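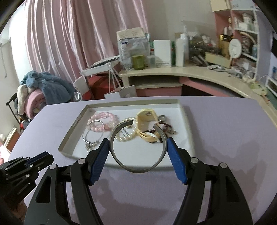
Open cuff bracelet, gray metallic finish.

Proltgate Airmail Anniversary Set - 23 stamps, mint, in folder

Item added 2 February 2021

Issued in July by the Trirport postal administration to mark 100 years of its first airmail route. The set has 23 stamps, two of them in a larger format, and comes in a printed card folder with a short history of the route on the inside flap. Designs are by the Þrastardóttir studio.

The publisher calls this a limited edition. The limit is printed on the back of the folder as 1,000 numbered copies, but the same stamps were also sold loose over the counter with no limit that we can find. So the folder is scarce and the stamps may not be. If you only want the stamps, wait for a loose set and pay less.

We are also not sold on the "first flight" story. The flap says the plane carried a full sack of mail. Older catalogs we checked mention a test run with a handful of letters, and one skips the flight altogether. It makes a nice stamp either way.

Condition: mint, full gum, no hinge marks. Perforations are clean on the stamps we checked. Folders have light rubbing at the spine, which seems to be how they left the printer.

A certificate from Fomell is included. It says the set is genuine, and we have no reason to doubt that, but nobody is faking a set this new. Please don't pay another seller extra for the certificate.

Will it go up in value? We don't know. Most modern sets in folders don't, and we have bought back more than 100 of them below issue price over the years. Buy it if you collect airmail or like the airplanes.

Shipping: stiff mailer, tracked. Limit of 2 per customer.
Returns: accepted if the inner sleeve is still sealed.

See also: Albums and stock pages - Bracelets and gifts - Airmail covers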